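Setting up your reading journal for Girna

Okay, you've read the intro (or skipped it, I would have) and you want to get going. This section gets your journal ready for your first esoteric title. I use the Parsa template because it has a wide margin, and I scribble a lot.

1. Open the template and save a copy under the title of the book. I started with Girna, the Iltovier Press introduction to folk divination, so my copy is just called Girna.

2. Fill in the front page: title, publisher, page count, where you got it. Mine was a review copy, so I put that down too. You'll want it later when you write the disclosure line!

3. Write down what you already know about the subject. Be blunt. Mine said "tarot, sort of, and my aunt's tea leaves."

4. Set your reading blocks. I do 20 pages at a time, then stop and write. The first time I tried to read 90 in one sitting and could not have told you a thing about the casting of lots.

Note: Girna has a glossary starting on page 47, which is a weird spot for it. Stick a tab there before you begin.
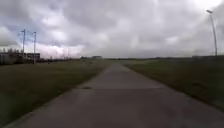
5. Make two columns for every chapter. The left one is for what the author says a tradition teaches. The right one is for what you think about it. Keep them apart, even when you're dying to argue (I was, all through the chapter on omens).

6. If the book gives you an exercise, log the date you tried it and what you did. My first entry is 7th January and it says "sat still, got bored, tried again after lunch."

Caution: some of these exercises involve fasting or burning herbs. Read the whole thing through first, open a window, and skip anything that doesn't sit right with your health. You can still review the book perfectly well.

7. When you're done, go back to your answer from step 3 and write a new one underneath.

8. Draft your review from the left column first, then bring in the right. I keep mine under 700 words. The Cutlow reading group posts theirs a lot longer, so suit yourself.

Note: don't delete the journal once the review is up. I went back to mine in June for a second book by the same press and it saved me a ton of rereading.

12 comments
Shared 31 times

Related
Picking your first esoteric title
Parsa template: changing the margins
How I rate books on belief and practice
Iltovier Press: what I've read so far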